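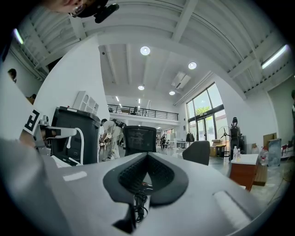

Figure 2. The large room at Fistby, with the white partition, the open shelving with arched cubbies, the wheeled trash bin, and two of the chairs.

4. Small rooms inside a large one

4.1 Walls that stop short of the ceiling

We came to Fistby expecting to write mostly about walls, and we ended up writing a good deal about furniture, so the reader will have to forgive us if this section wanders a little between the two. The building in Skivville is essentially one big volume, with a high white ceiling that is ribbed and corrugated in places and dotted with round recessed lights. Everything smaller than that has been made inside it with partitions, shelving, cabinets and chairs. The partition in Figure 2 is tall enough for a person to stand behind with only a face showing at its edge, and yet the same ceiling carries on over both sides of it. Sound carries on over it as well, as we learned on our first morning, when an entire telephone conversation about lunch reached us from the far side.

What interested us was how quickly people began to speak of these half-enclosed places as rooms. In our interviews they were called "the salon," "the back," and (a great favorite) "round by the shelves," and when we asked people to sketch the floor from memory they drew firm lines around all of them, even where a boundary was made up of a bin and a couple of chairs. The salon was the most firmly drawn of the lot. We think the basins deserve much of the credit. A chair can be carried off by anyone who wants to sit down somewhere else, and often is, but a sink with a cabinet under it stays put, and other things gather to it over time: pump bottles, soap dishes, the hair dryer, and a steady supply of baskets and bags left on the floor beside it.

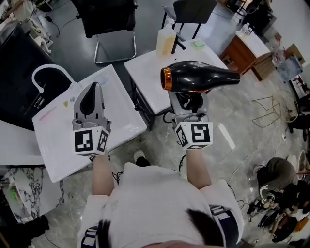
Said Younis felt that we were giving the plumbing too much credit, and told us so over two long and very enjoyable conversations. In his view people know they are in a salon when there is somewhere to sit and wait near somewhere to wash, and he would expect a pair of chairs and a bowl of water to do the job nearly as well. He also reminded us that a salon is an untidy trade, and that a spotless one would make him wonder whether any hair was being cut there at all.

We have taken this to heart, and in the coding scheme that follows from Hamdy we now score seating and water separately. Each corner of the floor was given a mark for seating, for water, for storage within arm's reach, and for what we came to call drift, meaning the belongings that settle on the floor and on open shelves during a working day. Drift was by far the hardest of the 4 to score. Cables, bags and baskets move about constantly, and one of us would see a muddle where the other saw a perfectly sensible arrangement for someone who was coming straight back to it. After a rather trying week in May we agreed to
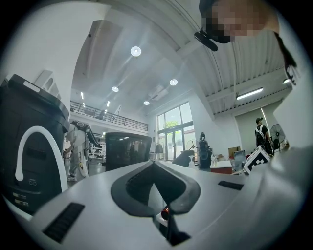
score drift only where an item narrowed a walking path to under 60 centimeters, and to leave everything else alone, however much it bothered us. Tall pieces raised a related question. A cabinet standing upright in the open can close off a view quite as well as a length of partition, and at Skivlow, our smaller comparison site, cabinets did nearly all of that work. We therefore treated any piece above eye level as a boundary and any lower piece as furnishing, with chairs always falling in the second group. The rule is a blunt one, and it does an injustice to the chairs, which in our notes turn up again and again as the things people steer around. Still, it allowed us to compare the 2 sites on equal terms, and the 9 floor sketches we collected at Fistby can be read against it without much strain, as we try to show in Section 5.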